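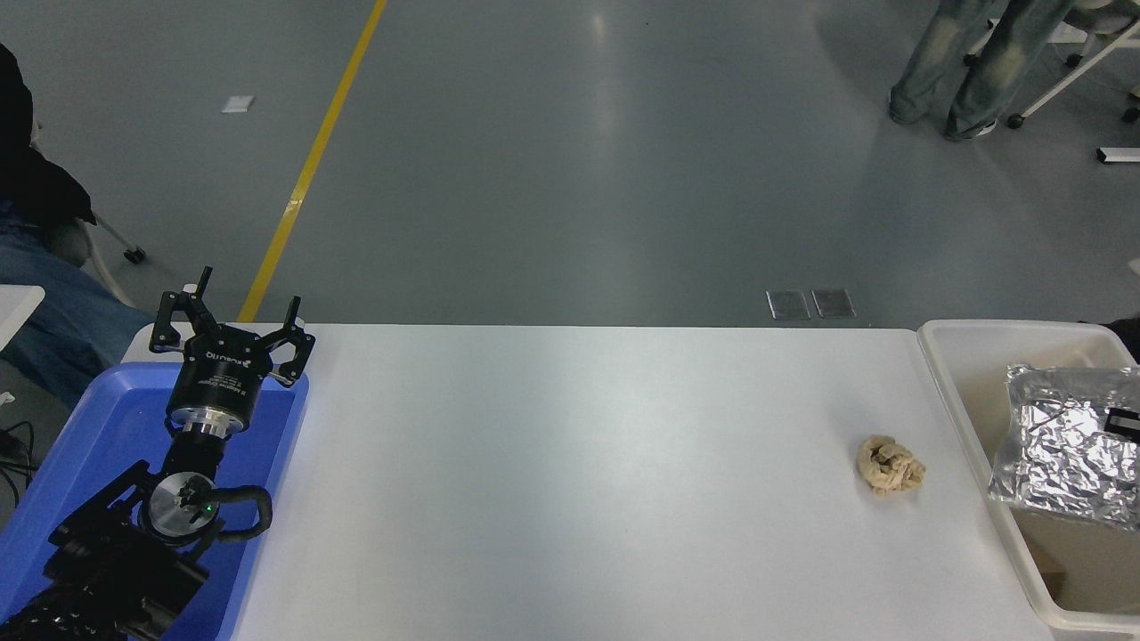 Besuch bei Bratetti: Sortierzelle Haka im Vorführbetrieb

Bratetti bietet die Zelle Haka seit Oktober als Mietpaket an: Arm, Greifer, Steuerung und Einrichtung aus einer Hand, Mindestlaufzeit 3 Monate. Zielgruppe sind Betriebe, die kleine, unregelmäßig geformte Teile in Behälter ablegen und dafür keine eigene Automatisierungsabteilung unterhalten. Am 14. November 2025 konnte ich mir den Aufbau im Vorführraum in Hutthorpe ansehen.

Aufbau

Der schwarze Arm trägt einen Dreifingergreifer, angeflanscht über einen Metallring. Gearbeitet wird auf einem weißen Tisch, am rechten Rand steht ein weißer Kunststoffbehälter. Zur Vorführung gehörten ein zerknittertes beiges Teil und ein Päckchen in Alufolie. Die Folie ist der schwierigere Fall — sie spiegelt, und jede Falte verändert die Kontur.

Ablauf

Costel Angelovski, bei Bratetti für die Inbetriebnahme zuständig, nannte eine Einrichtzeit von 60 Minuten je neuem Teil. Die Traglast am Flansch gibt der Hersteller mit 3 kg an, die Taktzeit mit 17 Sekunden. Für eine Verpackungslinie ist das zu langsam, für Nacharbeit und Retouren ausreichend.

Offene Punkte

Die Greifkraft lässt sich je Teil in 31 Stufen vorgeben, eine Rückmeldung über die tatsächlich anliegende Kraft fehlt in der Bedienoberfläche. Ersatzfinger liefert Marinho, Lieferzeiten standen noch nicht fest. Unklar blieb auch, ob die Miete Softwarestände nach Vertragsbeginn einschließt. Ein schriftliches Angebot mit Wartungsumfang ist angefordert.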